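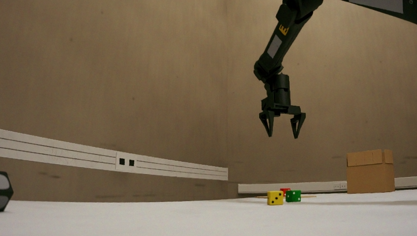 학생 로봇 동아리 Wukholm 진행 보고서
수신: Candis 교육지원 프로그램 담당자
작성: Callum Pearce(지도교사)
작성일: 2024-05-03

1. 보고 범위
본 보고서는 지원 과제 "소형 물체 파지 및 정렬"의 1월 착수 이후 진행 사항을 다룬다. 예산 집행 내역은 별도 서식으로 제출하였으므로 본문에서는 제외하고, 일정에 영향을 준 구매 건만 5항에 적는다.

2. 과제 개요
학생팀은 탁상형 로봇팔과 2지 그리퍼로 색상이 다른 주사위를 지정 순서대로 집어 옮기는 프로그램을 작성한다. 대상 색상은 노랑, 초록, 빨강이다. 교내 발표회에서는 심사위원이 색상 순서를 불러 주고, 팀은 제한 시간 안에 동작을 완료해야 한다. 실물 로봇팔 사용 시간이 주 2회로 제한되어 있어 개발은 시뮬레이션에서 먼저 진행하고, 통과한 버전만 실물에 올린다.
팀은 세 개 조로 나뉜다. 인식조는 색상 분류와 위치 추정, 동작조는 접근 경로와 파지 자세, 환경조는 시뮬레이션 장면 구성과 기록 관리를 맡는다.

3. 진행 현황
3.1 시뮬레이션 환경
환경조는 흰색 작업대, 갈색 벽면, 골판지 상자, 벽면 콘센트 몰딩을 포함한 장면을 완성하였다. 초기 장면에는 작업대와 주사위만 있었으나, 배경이 단순한 상태에서 조정한 색상 임계값이 실습실 영상에서 맞지 않아 배경 요소를 추가하였다. 벽면과 상자의 갈색이 낮은 조도에서 노란색 범위와 일부 겹치는 문제는 채도 하한을 올려 해결하였다.
장면 파일은 Skostine 저장소에 버전별로 보관한다. 4월 중순까지는 조별로 파일을 따로 수정하여 좌표계 원점이 두 가지로 갈라진 적이 있다. 현재는 환경조의 승인 없이 원점과 축척을 변경할 수 없다.

3.2 인식
시뮬레이션에서 생성한 영상 1271장을 학습 및 조정용으로 사용하였다. 별도로 실습실에서 촬영한 341장은 검증에만 사용한다. 주사위가 서로 떨어져 있는 배치에서는 세 색상 모두 안정적으로 구분된다.
밀집 배치에서는 성능이 떨어진다. 특히 빨간 주사위가 노란 주사위와 초록 주사위 뒤에 놓여 윗부분만 드러나는 경우, 추정 중심점이 실제보다 위로 치우친다. 인식조는 보이는 윤곽의 중심 대신 윗면 모서리와 작업대 높이로 위치를 계산하는 방식으로 수정 중이다. 주사위 눈의 개수는 이번 과제의 판정 항목이 아니므로 인식하지 않는다.

3.3 접근 및 파지
동작조는 손목부를 수직 하방으로 고정하고 주사위 위에서 내려가는 접근 방식을 채택하였다. 측면 접근은 인접 주사위를 밀어내는 경우가 많아 2월에 중단하였다. 동작 순서는 다음과 같다.
대기 높이로 이동
그리퍼 열림
목표 상공에서 손목 회전각 보정
수직 하강
닫힘
수직 상승 후 목적지로 이동
시뮬레이션 반복 시험은 500회 수행하였다. 실패 기록을 검토한 결과 대부분은 밀집 배치에서 발생하였으며, 손가락이 옆 주사위의 윗면에 닿는 형태가 가장 많았다. 이에 따라 집는 순서를 자유롭게 정할 수 있는 연습 모드에서는 바깥쪽 주사위부터 처리하도록 하였다. 발표회 규정에서는 순서가 지정되므로 같은 방법을 쓸 수 없고, 회전각 후보를 늘려 손가락이 들어갈 틈을 찾는 기능이 필요하다. 해당 기능은 작성되었으나 계산 시간이 길어 아직 본 버전에 합치지 않았다.

3.4 얇은 막대
주사위 주변에 놓이는 얇은 막대는 추가 과제용 물체이다. 작업대에 낮게 깔려 있어 현재 하강 높이로는 집을 수 없다. 주사위에 가려 양 끝만 보이는 경우에는 막대 하나를 두 개로 인식하는 오류도 확인되었다. 본 과제가 끝날 때까지 막대는 집지 않고 장애물로만 취급한다.

3.5 실물 이식
실물 로봇팔에서는 단일 주사위 배치 100회 시험을 마쳤다. 시뮬레이션과의 가장 큰 차이는 그리퍼가 닫힐 때 주사위가 미세하게 회전하는 현상이다. 시뮬레이션의 마찰 계수를 낮추어 비슷한 거동을 얻었으나 값은 확정하지 않았다. 밀집 배치의 실물 시험은 시작하지 않았다.

4. 학생 활동
정기 모임은 매주 화요일 방과 후에 진행한다. 각 조는 모임 전날까지 변경 사항과 실패 사례를 기록지에 적는다. 초기 기록지는 "안 됨", "다시 해 봄" 수준이어서 원인 추적이 어려웠다. 3월부터 초기 배치, 프로그램 버전, 실패 단계를 필수 항목으로 지정하였고, 이후 같은 오류를 중복 조사하는 일이 줄었다.
2학년 학생 두 명이 동작조에서 인식조로 옮겼다. 인식조의 작업량이 계획보다 많았으며, 본인들도 이동을 희망하였다.

5. 지연 및 변경 사항
Xu에 주문한 그리퍼 손가락 예비품의 입고가 3주 늦어졌다. 이 기간에 실물 시험 일정을 축소하고 시뮬레이션 시험을 앞당겼다. 예비품은 현재 보관 중이며 장착 시험은 다음 주에 실시한다.
당초 계획에 있던 음성 명령 기능은 삭제하였다. 색상 순서는 키보드로 입력한다. 이 변경에 따른 추가 비용은 없다.

6. 다음 기간 계획
밀집 배치 위치 추정 수정본 검증(인식조)
회전각 탐색의 계산 시간 단축 및 병합(동작조)
마찰 계수 확정, 장면 파일 동결(환경조)
실물 밀집 배치 시험 착수(전체)
장면 파일 동결 이후에는 배경과 물체 크기를 변경하지 않는다. 발표회 제출 버전은 동결된 장면에서 반복 시험을 통과한 것으로 한정한다.

7. 요청 사항
실물 로봇팔 사용 시간을 6월 한 달간 주 3회로 늘릴 수 있도록 실습실 사용료 항목의 전용 승인을 요청한다. 전용 대상은 삭제된 음성 명령 기능의 마이크 구입비이며, 총액은 변하지 않는다. 승인 여부는 5월 중 회신을 부탁드린다.

첨부: 조별 기록지 사본, 반복 시험 결과표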